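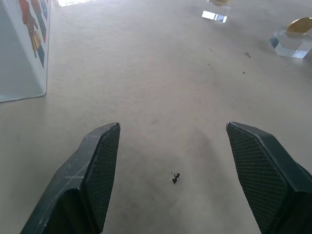

Pale gray surface, fine grain, nothing held between the fingers.

Ledunora Surfaces
A data card for people who care about the backgrounds of things

Ledunora has 1,948 stills of household surfaces: tabletops, seat cushions, drawer liners, the lids of chests. Objects turn up in 389 of them and are labeled, a little grudgingly, as "object."

Labels
tone: cool, warm or mixed. Gray that goes pinkish in the middle is mixed. Please stop filing it as beige.
grain: none, fine, coarse. Fabric and leather share a label – Margaux Brunet and I argued over this through most of September and both lost.
patches: yes or no. Darker areas count, shadows don't, and good luck.

Known problems
119 stills have no grain label. Gray is overrepresented, as it is in most living rooms. The Dudov split still uses the old tone names.

Changes
Version 5 drops the "boring" tag, which had been applied to nearly everything.

Corrections go to Lauri Laaksonen, with the file number and the label you would prefer.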